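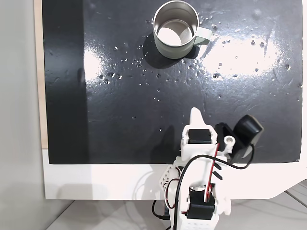
## Printed arm stops short when reaching for a mug on a shiny top

I've built a small arm at home, white printed parts with hobby-size bus servos, and a camera or sensor on a bracket beside the gripper. The job is to pick up a green steel mug by the handle. On a sheet of matt card it manages it nearly 20 times in a row. On the glossy black top it stops short or drifts to the left, and it's worse if there are drops of water on the surface. Base is screwed down. Servo firmware hasn't changed since November.

Is this the camera or have I got the wiring wrong?

*Asked by Soliman*

---

**Answer 1**

Camera, I'd say. Glossy black gives you a reflection of the lamp and a hard shadow from the mug, and a simple colour threshold will happily lock on to either. Things to try, in this order:

1. Move the lamp to the side, or hang baking paper in front of it.
2. Fix the exposure and white balance. Auto will hunt as the arm moves over the glare.
3. Wipe the top dry and run it again.
4. Log the wrist servo position at the moment it stops. Mine read 1686 on a good reach and 2071 on a bad one, so the arm was going exactly where it was told and the target was wrong.

Also check the camera cable has enough slack at full reach – a tight one pulled my bracket round a little each time.

*Abdelilah Mahrous*

---

**Answer 2**

could be power. i had the same and it was the supply sagging. get a bigger one

---

**Comment from Soliman:** Locked the exposure and moved the lamp. Much better, still misses now and then when the top is wet. Will look at the cable tonight.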